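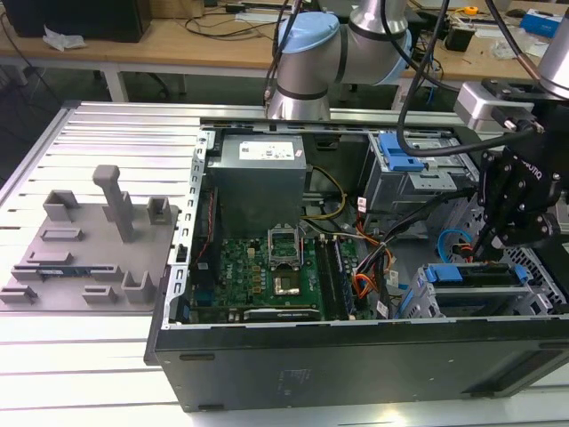

Visit report: Pramus refurbishment works, Trullstead

The works takes in retired office desktops and breaks them down for reuse. It handles 679 machines in a normal month; February was lower. I was shown round by Geert Koster, who runs the bench area, and the visit lasted 60 minutes.

Intake is a roller door and a weighing platform. Machines arrive on pallets from two collectors, Baert and Zirkbridge, and are booked in by service tag. Anything with a cracked chassis goes straight to metals. The rest are wiped outside and sent through to the benches. 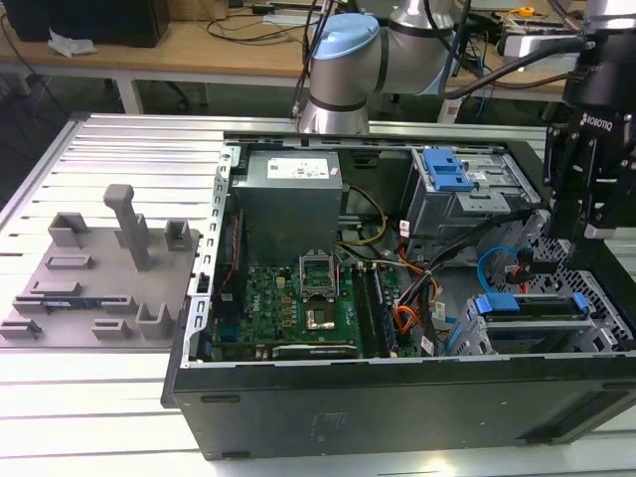 Towers are worked lying flat, side panel off and the inside facing up. Koster prefers this to working upright, as a dropped screw lands where it can be found. The order of work is fixed on a printed sheet: cooler, processor, memory, drives, then cards. Power supplies come out last and are load-tested in a separate bay, which I did not see running.

Drives get the most attention. Each one is logged against the machine it came from before it is wiped, and a failed wipe means the shredder — no second attempt.
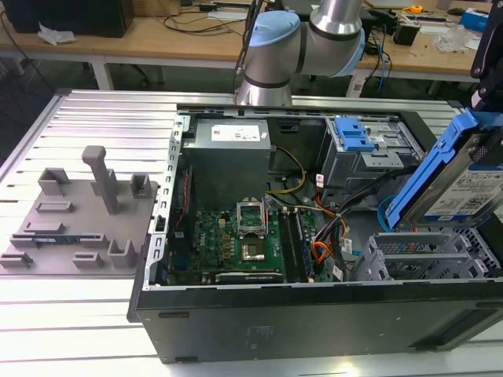 Storage is plain steel racking, 200 trays to a bay. Processors go into lidded trays with the contacts protected. Memory is sorted by size and speed, then tested in batches overnight.

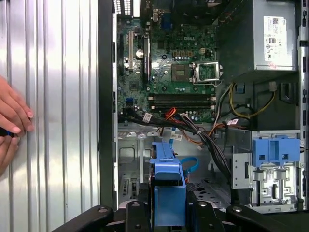 Boards are graded by Ka-ming Au, and sockets are the main cause of rejection. A single bent contact is enough to send a board to scrap. Inspection is done with the retention frame lifted and the socket empty, as on the Dell board at the bench, where the memory slots were also clear but the cable bundles were still lying across the board. Au said that dressing the cables aside first would be quicker, though the sheet does not yet ask for it.

Graded boards are bagged and held for resale. The minimum order is 200 boards, collected from Trullstead, and the price list is available from the front office.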